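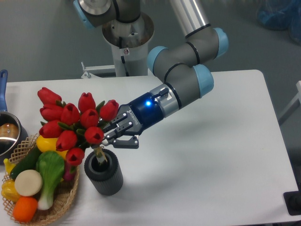 The question of stem length for the foyer and meeting-room displays is still open, so I am setting out the measurements before anybody orders more stock. The Tritano vase is 101 mm across the mouth and takes a stem of 420 mm without trimming. Ten artificial tulips held as one bunch will go in together if gripped just above the rim, with the heads left to fan out to one side. The ribbed wall is plain inside and does not catch the stems. I have not tried the Setwood one.

On March 31, 2020 Quyên Lã wrote:

> The tulips at reception lean badly. Could we have a shorter vase,
> or are the stems meant to be cut? Also, the Colora catalogue lists
> two reds and I can't tell which we have. The heads on ours are
> closed, if that helps.
>
> Last thing: should the bunch be tied or not?

Taking these in order.

Vase: please keep the present one. The lean comes from too little filler. Fill to 63 mm below the rim, put the bunch in whole, let go, and then separate the stems at the mouth. Moving single heads afterwards is quicker than building the bunch one stem at a time.

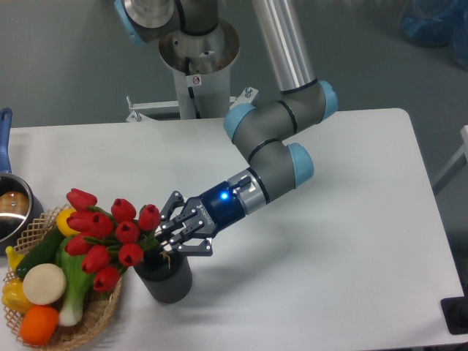
Tulips in the black vase, ten heads, on the white table.

Cutting: no. The stems have a wire core and the cut end scratches the glaze. Bend the last 46 mm into a hook if the bunch still stands too high.

Colour: both Colora reds have closed heads, so that does not settle it. The code is on the carton label. Mthembu supplied the January lot and should have the delivery note if the carton has gone.

Tying: yes, one turn of soft wire, high up where the stems gather. A bunch tied low spreads when it is picked up and the outer stems snag. When carrying it, let the heads hang downwards; the outside ones will splay and one or two may stick out sideways, but they come back with a little bending.

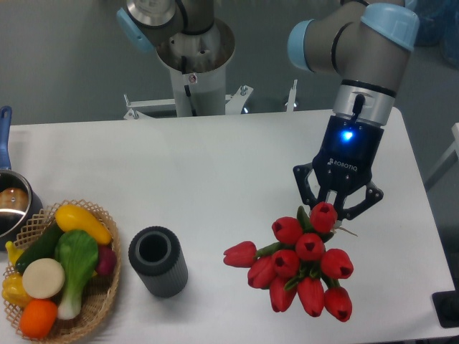 Interiors and Displays Group

Revised sheet to follow once I have measured the Setwood vase. Corrections to the list, please, and trim the quoted text when replying.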